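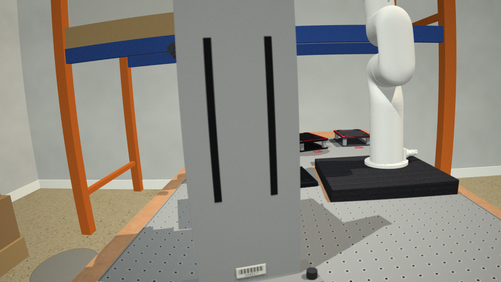 The Wullia two-arm bench cell, simulated view

Print this page | E-mail this page

Hi! I'm the one who lays out and looks after the Wullia cells at Lotow, so I get to write the page on how to keep one tidy. There's a virtual copy of every cell we ship, and I do all my layout work in there first (it's so much nicer to move a tray with a mouse than with a hex key in your teeth).

The table is a perforated breadboard with a wood edge, and everything is placed off the hole grid. My number one rule: mount the arms first, trays second. If you go the other way you'll be redoing the trays, trust me, I did it on my first cell and lost a whole afternoon. Snug all the flange bolts by hand, go across the circle and not around it, then come back with the torque wrench. Check them again after the first 30 hours of running. After that, once every 100 hours is plenty.
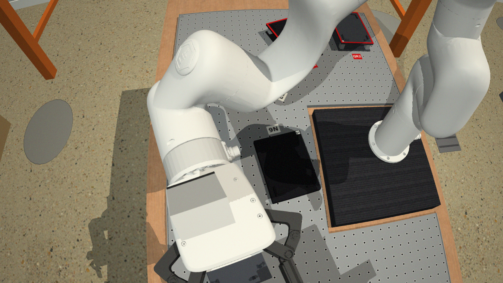 Tray positions are where most of my support calls come from. Somebody bumps one, pushes it back by eye, and then the arm is off on every pick until they phone Solange Tavares and she tells them to reteach it. Please use the labels! The raised fixture with the red outline has its own little red tag, QR2, lying on the breadboard just below it, and whatever a tag says has to match the name in your station list. If you swap two trays, swap the tags too, then reteach both. It takes 17 minutes if you've done it before, and a coffee longer if you haven't.

For the gripper, wipe the fingers down with a dry cloth and wiggle each one with the power off. You're feeling for slop at the pivots. A tiny bit is fine, but if it clicks, order the Astden pivot kit (part 93) and change both sides together.
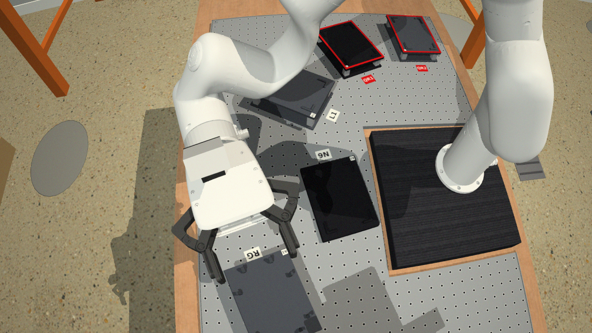
Don't oil the new pivots, by the way! They come greased, and extra oil just drips on your parts. Run the open and close routine a few times with nothing in the fingers, listen for scraping, and then go back to your normal program at low speed.

Reinaldo Assunção rewrote the reteach routine in September, so if your copy of the Evangelista setup software is older than that, grab the update before you touch anything. Your old station list will load fine. Save a backup anyway, I always do.

Spare tags and pivot kits ship from our parts desk. Put your cell serial number in the order notes.

Page updated Dec 13, 2021

Print this page | E-mail this page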